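Ostport adopts single test method for table edge rounding

Furniture makers supplying public buildings in Ostport will have to use one test method for rounded table edges from March, the town's procurement office has confirmed. The rule replaces 2 separate procedures that gave differing results on curved tops.

Under the new method, edge radius is measured at 16 points along the perimeter, with a further reading wherever the curve changes direction. Tops with a drawer or support fixed beneath are to be measured fully assembled. A load of 50 kg is then applied at the front edge for 33 minutes and the deflection recorded.

Higinio Cuautle, who drafted the text for the office, said earlier results from workshops in Kultthorpe and Caron could not be compared. "The readings were sound, but the starting points differed," he said.
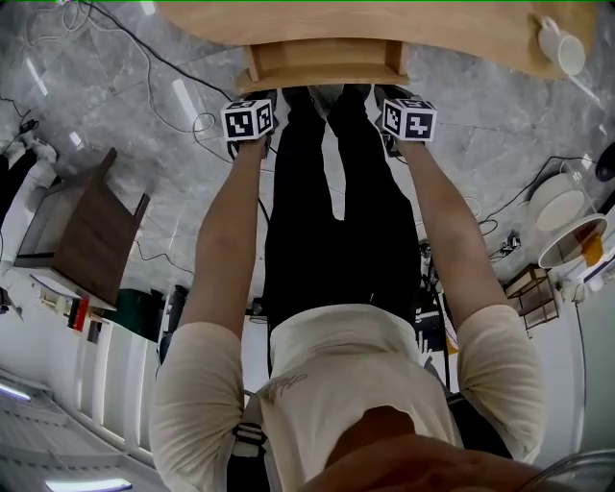
A light wooden tabletop with a curved edge. Patterned cubes are held in front of it.

Existing stock is exempt until the current supply contracts expire. Glória Figueiredo of the joinery firm Widine said the assembled measurement would add a step to final inspection but would not alter prices.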